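Stitches and second tries

I finally finished the quilt! If you've been reading since October, you'll know I started the Lerkisora pattern with big plans and one working thimble. It has 61 blocks, the border is a bit wavy, and I love it anyway - even the corner where I ran out of blue and switched to green.

Kyung-hwa Kwon talked me into tying the layers by hand, and she lent me her good needles for it. My knots got much better once I slowed down and quit pulling so hard.
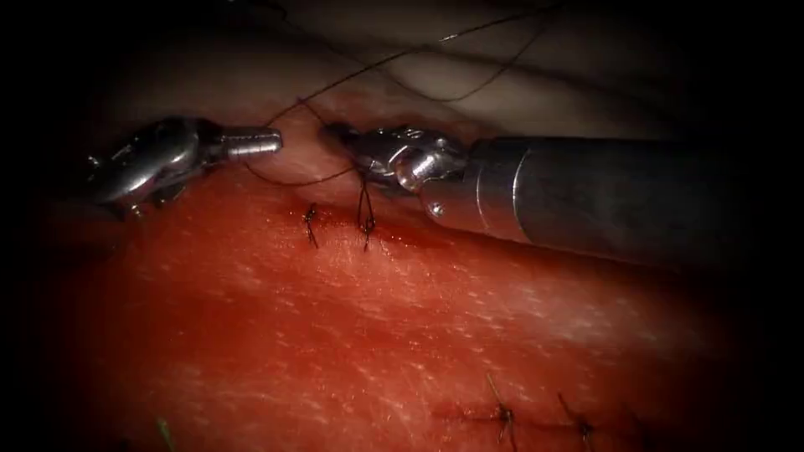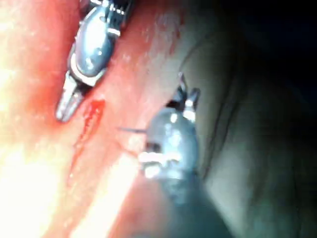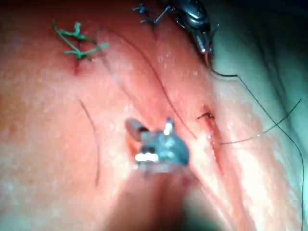 Suture work up close, with the tied knots in the last photo.

Next up is the Bonska swap. Bring up to 24 fat quarters, pressed please, and put your name on the bag. Raghavendra Rao has a box of wool batting to give away too, so write to me if you want some - I've already claimed a piece for a baby quilt (my niece is due soon and I haven't cut a thing).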